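# 수건은 왜 늘 모자라거나 남는가

결혼 8년 차에 접어든 여름, 우리 집 수건장은 문이 닫히지 않았다. 그런데도 샤워를 마치고 손을 뻗으면 잡히는 것은 허공이거나, 어느 산악회가 창립을 기념하며 뿌린 손바닥만 한 수건이었다. 가슴팍을 닦으려면 모서리를 바꿔 가며 협상을 해야 하는 물건이다.

한국에서 수건은 사는 것이 아니라 받는 것이다. 돌잔치에서 받고, 칠순에서 받고, 개업식에서 받고, 체육대회에서 받는다. 나는 우리 집 수건에 적힌 글자만으로 지난 십몇 년의 인간관계를 복원할 수 있다. 연락이 끊긴 대학 동기의 첫째는 아직도 매일 아침 내 얼굴을 닦아 준다. 그 아이는 이제 중학생일 텐데 수건 속에서는 여전히 돌이다. 폐업한 헬스장도 하나 있다. 회원권은 석 달 치를 날렸지만 수건은 남았으니, 계산해 보면 세상에서 가장 비싼 면직물이다.

그래서 7월에 수건을 새로 사기로 했다. 내 돈을 내고, 아무 글자도 없는 것으로.

## 그램의 세계

수건을 사려고 마음먹은 사람은 곧 중량이라는 단어를 만난다. 업계에서는 한 장의 무게로도 말하고, 제곱미터당 그램으로도 말한다. 둘을 섞어 쓰는 판매 페이지도 많아서, 나는 한동안 두꺼운 수건과 큰 수건을 구별하지 못했다. 호텔 수건이라는 말은 더 곤란하다. 어느 호텔인지 적어 둔 곳은 드물고, 내가 묵어 본 호텔의 수건은 대체로 판자에 가까웠다.

답답한 마음에 수건 도매상 Stellstead의 매장을 찾아갔다. 이곳에서 품목을 고르는 Tamer Nseir는 내가 들고 간 메모를 보더니 웃지 않으려고 애썼다.

“제곱미터당 820그램을 사시겠다고요? 집에 건조기 있으세요?”

없다고 했다.

“그러면 그건 수건이 아니라 반려식물이에요. 늘 축축하고, 해 드는 자리를 찾아 줘야 합니다.”

그는 519그램짜리를 꺼내 놓았다. 만져 보니 지나치게 평범해서 실망스러웠다. 사람들은 매장에서 가장 두꺼운 것을 쓰다듬다가 그걸 사 가고, 장마철에 후회한다고 그는 말했다. 매장에서는 손이 마른 상태로 고르니 그럴 만도 하다. 젖은 손으로 골라야 한다는 것이 그의 지론인데, 실행에 옮기는 손님은 반기지 않는 듯했다. 내가 세면대가 어디냐고 묻자 화제가 바뀌었다.

## 섬유유연제라는 종교

어머니는 유연제를 넣지 않은 빨래를 덜 끝난 빨래로 여기신다. 나도 그렇게 배웠다. 그런데 수건에 관해서라면 유연제는 평판이 나쁘다. 섬유 겉에 막이 남아 물을 덜 먹는다는 것이다. 향기롭고 보드라운데 닦이지는 않는 수건, 생각해 보면 우리 집에 그런 것이 꽤 있었다. 몸을 문지르면 물기가 옆으로 자리만 옮겼다.

이 이야기를 가족 대화방에 올렸다가 저녁 내내 답장을 받지 못했다. 다음 날 어머니가 보내신 택배에는 김치와 함께 유연제 한 통이 들어 있었다. 대용량이었다.

극세사는 사정이 더 예민하다. 가는 올 사이로 물기를 붙잡는 물건이라 유연제도 고온 건조도 피하라고들 한다. 면 수건과 한데 돌리면 보풀까지 알뜰하게 물고 나온다. 세탁기 안에서조차 사회생활이 어려운 섬유다. 대신 빨리 마르고 가벼워서, 머리가 긴 아내는 얼굴은 면에, 머리카락은 극세사에 맡기는 이원 체제를 몇 년째 고수하고 있다. 나는 한 장으로 머리부터 발까지 해결하는 단일 체제 지지자였으나, 발을 닦은 수건이 다음 날 어디로 가느냐는 질문에 제대로 답하지 못해 실각했다.

## 접는 사람과 마는 사람

수건을 새로 들이면 수납 방식도 의제에 오른다. 긴 쪽으로 세 번 접어 다시 반, 이것이 내가 군대에서 배운 방식이다. 아내는 돌돌 만다. 말면 한 장씩 뽑기 좋고, 접으면 더 많이 들어간다. 우리는 수건장의 위 칸과 아래 칸을 나누어 각자의 방식대로 통치하기로 했다. 국경 분쟁은 아이가 일으킨다. 아이는 뭉친다. 접은 것도 만 것도 아닌, 굳이 분류하자면 퇴적에 가까운 방식으로 빈틈에 밀어 넣고 문을 닫는다. 문이 닫히면 정리가 끝났다고 믿는 나이다.

동네 모임 사람들에게 물었더니 사연이 줄줄이 나왔다. 한 사람은 수건을 최대 11장까지만 둔다는 원칙을 세웠는데, 지키려고 돌잔치를 안 간다고 했다. 또 한 사람은 손님용 수건을 따로 모셔 두고 있었다. 포장을 뜯은 적이 없으니 손님도 맨몸으로 말랐다는 얘기다.

## 걸레로 가는 길

남은 문제는 기존 수건의 처우였다. 헌 수건은 걸레가 된다고 배웠지만, 우리 집에는 이미 걸레가 될 날을 기다리는 수건이 걸레보다 많았다. 승진 적체다. 동물 보호소 중에는 헌 수건을 받는 곳이 있으니 먼저 전화로 물어보면 된다. 나도 물어보고 한 상자를 보냈다. 대학 동기의 첫째는 차마 넣지 못했다.

산악회 수건은 운동 가방으로 발령을 냈고, 헬스장 수건은 베란다 창틀을 맡았다. 새로 산 519그램짜리들은 지금 위 칸에 세 번 접혀 있다. 처음 몇 번은 보풀이 날려서 온 식구가 얼굴에 하얀 것을 붙이고 아침을 먹었다. 첫 세탁은 따로, 유연제 없이 하라던 Tamer의 말을 그때 떠올렸다. 유연제는 내가 넣지 않았다. 마침 그 주에 어머니가 와 계셨다.

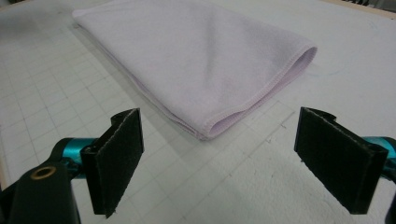
어머니는 가시는 길에 현관에서 가방을 여시더니 수건 두 장을 꺼내 놓으셨다. 외삼촌 팔순 때 남은 것이라고 했다. 글자가 큼직했고, 물은 아주 잘 먹었다.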